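Demonstration data (household robots)

Demonstration data is what you give a robot when you'd like it to learn a job by being shown, instead of having somebody write out every movement in code. I've been keeping this entry going for a while now, and it has grown a bit lopsided because bedrooms are what I know best. If you came looking for factory welding, the article on taught paths will suit you better!

The basic unit is the episode. One episode is one go at one task, start to finish, with everything the arms did and everything the cameras saw saved against the same clock. Episodes get grouped into a set, and the set is what the learning system is trained on. 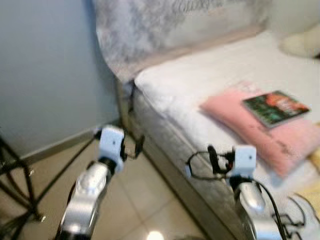
Entry written by Sointu Riihimäki
Checked by Mervyn Yeoman
Last revised December 31, 2023

How an episode is made

There are a few ways of doing it, and people get surprisingly heated about which is best. In the commonest one a person steers the arms from a matching pair of handles (leader arms, you'll hear them called) and the robot copies as it goes. Others use a headset and hand controllers. I learnt on leader arms and still like them, mostly for the feel – you notice straight away when you're asking an elbow to do something silly.

Whichever you use, the recording holds three kinds of thing: the joint positions, the opening of each gripper, and the pictures. Some groups add force readings as well. The Dollis format, which is the one I use day to day, keeps a line of plain text with each episode too, something like "move the book off the pillow". It sounds like a small extra but it's a godsend when you come back to a set in a year's time and can't remember what you were up to.

Where the cameras go

A camera at the head gives the wide view, so the learner can work out where the bed is and where both arms are. A camera at the wrist gives the close view, with the fingers always in the same place in the picture and the world sliding about behind them. You really do want both. The head view loses small things behind the arms just when they matter, and the wrist view has no idea what's happening on the other side of the mattress.

Wrist pictures blur when the arm moves quickly. New operators tend to panic and throw those episodes out, and I did the same with most of a November session before Mervyn stopped me. The robot will see blur when it's working on its own, so it may as well see it in training.

Beds and soft things

Bedding is a lovely awkward subject. A sheet hardly ever lies the same way twice, a pillow squashes, and a thin book half under a pillow has hardly any edge to get hold of. 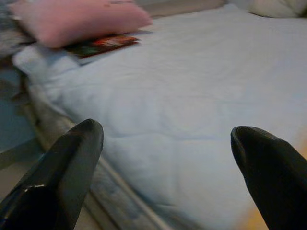

Pale sheets bring a trouble of their own, in that there's very little on them for a camera to fix on. Creases help, oddly enough, so I don't smooth everything flat between goes. I also shift the pillow and the book a little each time, turn one of them round, or swap which side I reach from. A set where everything starts in exactly the same spot will teach a robot that spot and not much else.

The Tovar bedroom set is the one I usually point people to. It has 335 episodes, 139 of them with both arms moving at once, and it was gathered by 2 operators. Having more than one person matters more than you'd guess. Mervyn comes in low and slow from the side, I come down from above and rather fast, and the learner picks up a bit of each.

Mistakes, and whether to keep them

Opinions differ here. A dropped book that the operator then picks up again is worth having, in my view, as it shows how to recover. A dropped book where the operator gives up and stops recording isn't, and should be marked as failed. Dollis allows up to six tags per episode, so there's room to say what went wrong. Please don't just delete them without a note – whoever checks the numbering afterwards will go spare.

Resting the operator

Steering two arms is tiring, mainly in the shoulders. Tired operators also get sloppy with the grippers, closing early and dragging the cloth, and all of that goes into the data along with the good bits. We take a proper break between batches and swap over.

See also: Leader arms; Wrist cameras; Episode tags; Cloth handling; Tovar bedroom set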